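Tymofii Hnatiuk
Our old office computers don't go to the tip any more, and I want to write why. 1/5

A new desktop for our bookkeeping was quoted to me at Nastico. I said no thank you – we fix the old one first.

Second-hand memory cost me 34 dollars. The whole new machine would be 400 more than I had in the budget.

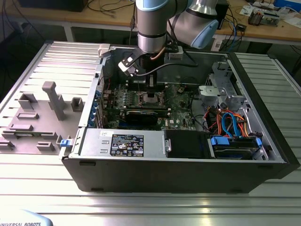
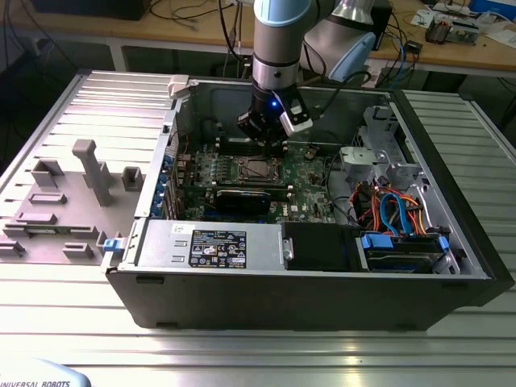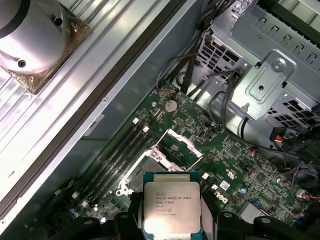
Inside the tower, lid off. Last one: the Xeon close up.

Tamara Fedoruk asked me if an old computer uses too much power. A fair question. I put a meter on the plug and will post the numbers in August.

Please wipe your drive before you give a computer to anybody. Khrystyna Levchenko at Potis has a good guide in plain English, ask her for the link.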